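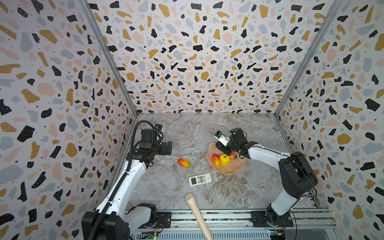 Padrão de tipo terrazzo, com manchas pretas, mostarda, rosa-claro e azul-acinzentadas sobre fundo esbranquiçado.

Terrazzo é um revestimento composto por fragmentos de pedra ou vidro fixados em cimento ou resina e depois polidos. O nome estende-se hoje a papéis, tecidos e películas que apenas imitam o efeito, uso comercial que parte dos autores considera abusivo.

Origem
A narrativa corrente atribui a técnica a operários venezianos que reaproveitavam sobras de mármore. A história repete-se em catálogos quase sempre sem fonte. Primo Gentile aceita-a com reservas; Eluned Hopkin considera-a, em boa parte, publicidade tardia.

Durabilidade
Fabricantes prometem pisos para várias gerações. O levantamento de Edvin Bakke em Wollville, com 368 pisos, encontrou fissuras em 30 deles, mas não distingue cimento de resina, o que limita qualquer conclusão.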